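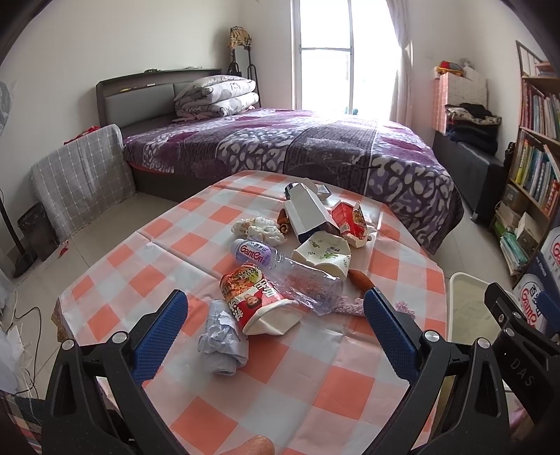 How often do you update your foreign policy briefings?
We post new ones twice a week, and more often when a big story is moving – a ceasefire, say, or a round of sanctions. The Katico archive now holds 1596 of them, and you're welcome to wander through it for as long as you like!

Can I reprint a briefing in my class newsletter?
Yes, please do! Just credit Katico and keep the text whole – maps need a quick note to us first.

Filed under: World Affairs, Reader Help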